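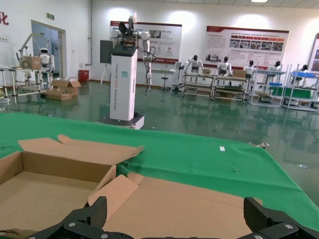
Fernamero is a coastal settlement and nature reserve at the mouth of the Botha River. It has 800 permanent residents, most of whom live along the single road between the jetty and the old salt works. The reserve covers the mangroves, the mud flats and the lower 10 miles of the river.

History

The village grew up around salt making and net fishing. The salt works closed after the river changed course and silted the intake channel. Fishing continued, but catches of mullet and shrimp fell, and many younger people moved inland to Prestberg.

The first paid boat trips were run by Sibusiso Mokoena, a former net fisherman, who carried birdwatchers to the heron colony in an open skiff. Soledad Bañuelos opened the first guesthouse, a four-room building next to the jetty, and later drew up the walking map still handed out to visitors. 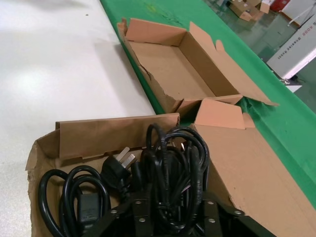

An open cardboard box with a torn end flap.

Tourism

Boat trips leave the jetty at high tide and last three hours. Groups are limited to 10 people per boat, and motors must be cut before the second channel marker. A boardwalk 800 yards long crosses the mud flats and ends at a bird blind.
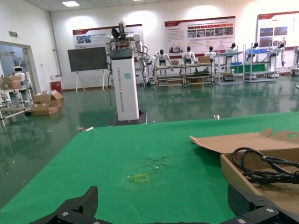 Visits peak in November, when migrating shorebirds feed on the flats. The reserve admits 100 visitors a day during that month and 80 a day for the rest of the year. Permits are sold at the ranger office, which is closed on Mondays.

Wildlife

The heron colony is the best known feature of the reserve. Otters live along the upper channels and are mostly seen at dawn. Petronella Venter surveyed the crabs of the mud flats and published a short field guide, now out of print. 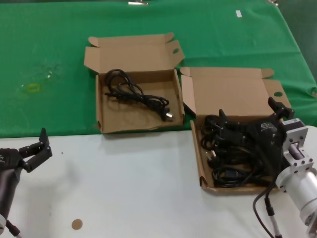

Manatees enter the river mouth in the warmer months. Boats must keep to the marked channel while they are present.

Access

A bus runs from Prestberg twice a day. The last four miles of road are unpaved and can flood after heavy rain. There is no fuel station in the village.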